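**Grippers first, arm later**

May 21, 2018

We've finally got a number! Lærke Bundgaard came back from the budget meeting with 4,000 for the clothes-handling project at Hundanholm, and I've been doing sums on the back of an envelope ever since (a big envelope, luckily).

The plan is to buy 2 more hand-held grippers from Irnent and leave the robot arm for another year. I was the one banging on about an arm back in January, so yes, I've come round. An arm would swallow the lot before we'd paid for a single cable, and what we're short of is practice with ordinary clothes on ordinary beds.

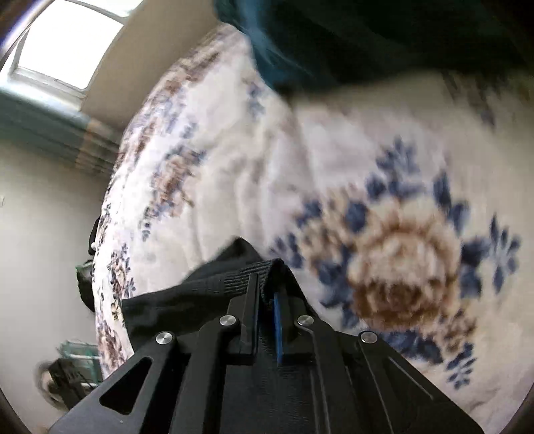 Þórey Vestergaard wants a spares line in the order too, and she's right. Pads wear, screws work loose, and Hafþórsson quoted us 12 weeks for parts last time, which was no fun at all. So I've set some money aside for a box of bits that can live on our own shelf.

Jurnus have also sent a quote, a bit cheaper, but their delivery charge is cheeky and I can't get a straight answer on the warranty. I'll ring them again before we sign anything.

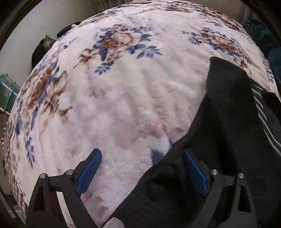
If you've got a view on finger pads, soft or firm, tell me or Þórey soon – the order form is sitting on my desk and Lærke would like it back!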